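Wulier Grasp Stack: Frequently Asked Questions

Last revised December 2023

Scope. These answers cover the perception node, the grasp planner and the log tools that ship with Wulier. Firmware questions go to the Watcombe tracker.

Why does the planner reject clear bottles that a person can see without trouble?

The default segmenter is trained on opaque objects. On transparent plastic it tends to return two fragments, the cap and the label, with a hole between them. The planner then sees two small objects, neither of which passes the minimum height check. Set segmenter.profile to "clear" and restart the perception node. The clear profile joins fragments that share a vertical axis and treats the space between them as solid.
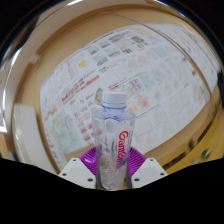
Clear bottle held at the base. The cap and the red lettering are opaque; the printed sheets behind are bright and busy.

Does the background matter?

Yes, for clear objects. Text and charts refract through the walls and produce edges that move when the viewpoint moves. The tracker can lock onto these. If the track drifts sideways while the object is still, raise tracker.edge_persistence from its default of 2 to 6. This adds latency. Do not raise it for opaque objects, where it has no benefit.

Which lens model should I use?

Use the fisheye model. The pinhole model loads without an error but gives wrong bearings away from the center, and the error grows toward the rim. Calibration files made with the Beltrán tool before the November release store the distortion terms in the old order. Run wl-calib convert on them first.

How does the planner decide when to start the approach?

It waits until the target mask has been stable for 40 consecutive frames and the fingers are open to at least the pregrasp width. Both conditions are checked again at every replanning step. If either fails, the approach is paused and the arm holds position.
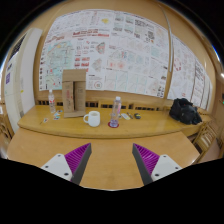

Stability is computed on the selected target only. Other objects on the table may be detected or dropped between frames without resetting the counter. They are still passed to the collision checker, which keeps the last known volume of each one until the session ends or you call clear_scene.

Can I plan with two similar bottles in view?

Yes, but class name alone is not enough to select one. Pass a seed point in image coordinates, or pass the track ID. With only a class name, the planner takes the candidate closest to the optical axis, and this may change if the wrist moves before the stability check completes.

How is a closed grasp confirmed?

By finger width and mask motion together. The width must settle above the empty-close value, and the object mask must stay fixed relative to the fingers. For clear bottles the second test carries more weight, as thin walls flex and the width reading keeps changing.

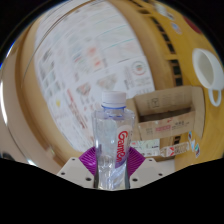 Purple finger pads on either side of a clear bottle, near the base.

Why is the lower part of my image ignored?

The static mask covers the region that is black in every frame. Its upper edge is not straight, so do not replace the mask with a rectangle. A rectangle will either cut off the base of a held object or let dark pixels into the segmenter. Regenerate the mask with wl-mask build after any change to the mount.

My confidence scores stop at 80. Is that a fault?

No. The clear profile caps the score at 80 so that downstream code can tell its output from the default profile. To remove the cap, set score.cap to none.

Can I replay logs in Cokside?

Yes. Export with wl-log export --format cokside. Masks and planner states are included. Raw frames are left out unless you add --frames.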